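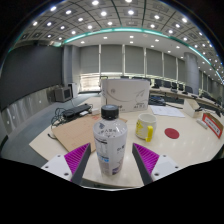
Planning the equipment round: an interview with Florencio Benítez

When the Nestthorpe Institute opened its equipment round in October, the request for hand-held grippers was one of the smaller items on the list. It was also one of the most closely questioned. Florencio Benítez, who prepared it, was asked to explain why the work should be paid for as a programme over 24 months when the tools themselves could be bought outright from a single year's money.

"The purchase price is the part people ask for first," he said. "For each gripper we set a ceiling of £2000, and the quotation from Pruker came in under it. If the application had stopped there it would have been approved in five minutes, and we would have been back in the spring asking for pads."

The pads are the soft ribbed parts fitted to the fingers. In the budget they appear as a consumable, with 81 to be ordered across the period. Mr Benítez arrived at that figure from the records of the pilot, in which 273 hours of handling were logged against each set of fingers.

"We had the hours written down, so we used them. I would not have liked to defend a number taken from a brochure."
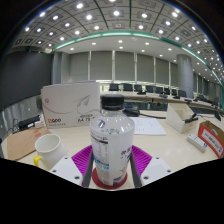

Automation Planning Office, Nestthorpe Institute

The tasks chosen for the pilot were deliberately plain ones: picking up a bottle, setting it upright, moving a mug. Mr Benítez was asked whether objects of this sort could tell a purchasing panel anything useful.

"They tell us how the tool behaves in a person's hand over a long morning," he replied. "A bottle is a fair test of a finger. It is smooth, it has a cap and a label, and everybody on the panel has picked one up. We did consider a set of standard test blocks, and they are still in the plan for the second year, but they cost more than one would expect and they have to be kept clean."

On the choice of supplier, he was more guarded. Two firms were invited to quote. Nutico offered a lower unit price but listed the mounting plates separately, and its service terms ran for 12 months only. Pruker included the plates and agreed to hold its price for the pads until the end of the programme. Mr Benítez noted that the comparison had been made twice, the second time at the request of the finance office, and that the order of the two bids did not change.

The question of space took up a good part of the conversation. The Montoya wing has a laboratory that could be fitted out for the work, and an early draft of the application included the cost of doing so. That line was taken out.

"A meeting room has a table, decent lighting and sockets," he said. "For a hand-held tool that is nearly everything. I asked for storage, a lockable cupboard, and a booking arrangement so that we are not moved on at eleven o'clock."
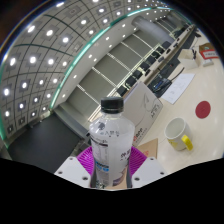

A water bottle held in the fingers of a hand-held gripper, with a row of office chairs beyond.

Staff time remains the largest single cost, and Mr Benítez expects it to be the point on which the panel returns to him. The application counts the hours of the person holding the gripper and those of the person checking the recordings afterwards. He said the second had been left out of a previous bid altogether, "and it was done in people's lunch hours, which I do not intend to repeat."

Asked what he would advise other departments preparing a request of this kind, he suggested borrowing a unit before writing anything down and asking the supplier for the price of every part that wears. He also recommended settling early who would sign for repairs. In the present application that responsibility sits with his own office for the first year, and its position after that is still to be agreed with the Montoya wing.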